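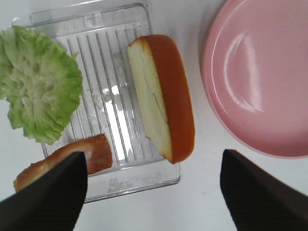

Bread, lettuce and a clear ridged tray on a white worktop.

About Skirnum

Skirnum supplies trays, liners and plates for cold food preparation. The catalog covers sandwich counters, school kitchens and small bakeries. We do not sell ovens, fryers or anything else that plugs in.

The company started in January with a single tray size and a rented unit in Zotesdale. Packing and dispatch are still done there. Design and sample work moved later to the Dokport building, where the test kitchen takes up most of the ground floor.

What we make

The main product line is Campos, a range of shallow clear trays with a raised rim and a ridged floor. The ridges hold the food off the base, so crumbs and rinse water from washed leaves collect in the channels below. The rim is there for grip and to stop round items from rolling off during a carry. Corners are rounded on every size to make wiping easier.

Campos trays come in two depths. The standard depth is 43 mm and suits filled rolls, cut bread and whole leaves. A lower version is made for sliced items only and has no lid. Standard trays stack when empty. We do not recommend stacking them when loaded unless the lid is fitted.

Clear plastic shows marks. Fine scuffing along the edges is normal after repeated handling and does not affect use. A tray should be retired when a ridge is cracked or when the rim no longer sits flat – cloudiness alone is not a fault.

How we test

Each new tray is tried with real food before it goes into the catalog. The usual load is a long bun, split lengthwise, with lettuce. Bread shows whether crumbs fall through to the channels or stay on top of the ridges. Lettuce is harder. A large ruffled leaf will hang over the side of most trays, and we record how far it can overhang before it slides.

Assembly tests are done on a plain white surface with a plate beside the tray. Plates are colored where possible, so that the edge is easy to find against the table. After the food trial, the tray goes through 50 wash cycles and is measured again for flatness.

Results are kept on a test sheet under the tray number. Sheet 301, which covers the current ridge spacing, is the one most customers ask for. Copies are sent on request.

Orders and samples

The minimum order for Campos trays is one carton. Cartons are not split. Orders above 800 pieces are packed on pallets and need a delivery address with level access. Sample trays are sent unwashed and should be cleaned before contact with food.

Visits to the Dokport test kitchen are by appointment. Bring your own bread or fillings if your product is an unusual length – we keep only standard buns in stock.

Page last revised July 10, 2022.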